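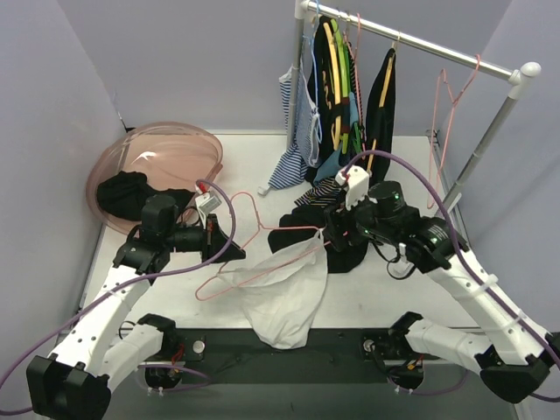

Chapter 7
Comparing Grippers Without Fooling Yourself

Every gripper works beautifully in its catalogue. It picks up an egg, a light bulb and a strawberry, usually in that order, and puts them all down again in one piece. You will notice that the catalogue never shows it picking up a sock. Rigid things hold their shape while you think about them. Cloth does what it likes, and it does something else the second time you ask.

This chapter is about testing two or more grippers, or two or more of anything bolted to an arm, so that the result means something to a person who wasn't in the room. By the end of it you should be able to write a test plan, run it, and defend the numbers against a colleague who has already decided which gripper to buy.

7.1 A cautionary tale from Drindincombe

The teaching lab at Drindincombe once set out to choose between two sets of fingers for a two-armed laundry bench. The Pridlow fingers were stiff and narrow. The Charbonneau fingers were wider, with a soft pad, and cost a good deal more. The task was to lift a garment off the table, get a hanger into it and put the hanger on a rail.

The Pridlow set went first, in the morning, and succeeded in 16 of 40 attempts. The Charbonneau set went on after lunch and managed 36 of 40. The purchase order was half filled out when Nathalie Gosselin, then a graduate student and not yet popular, asked who had been laying out the shirts.

The answer was two different people. The morning operator dropped each shirt from shoulder height and let it land as it pleased. The afternoon operator, a tidy man, smoothed the collar flat and turned it toward the arm. He had also moved the overhead camera a little, to get the glare out of his eyes, and redone the calibration while he was at it. Nobody had redone it in the morning.

Gosselin swapped the fingers, kept the tidy operator and the fresh calibration, and ran the Pridlow set again. It scored 85 per cent. The department had very nearly paid extra for a man who folds.

7.2 What are you comparing?

A gripper never turns up to a test alone. It comes with an arm, a wrist, a controller, a camera, a calibration, a pile of objects and somebody to reset them. Change the gripper and you have probably changed several of the others as well. Longer fingers move the grasp point. A heavier body slows the wrist. A bulky housing blocks the camera at the very moment you would like to see something.

Before running anything, write down three lists: what will change between conditions, what will be held still, and what you can't control and will have to record. The third list is always the longest. If yours isn't, go and stand at the bench for an hour and write down whatever annoys you.

Take the controller as a case. The Drutau controller we use in the exercises has a force limit that can be set separately for each tool. If it is left at the value tuned for the old fingers, the new ones are being tested with somebody else's settings. If it is tuned afresh for the new ones only, they are getting a coach the old ones never had. Either choice can be defended – give each gripper the same tuning time, or give neither any – but it has to be made before the first trial and written in the plan, in ink if your lab still owns a pen.

7.3 Deciding what counts as a success

Suppose the shirt is on the hanger, the hanger is on the rail, and one sleeve is inside out. Is that a pass?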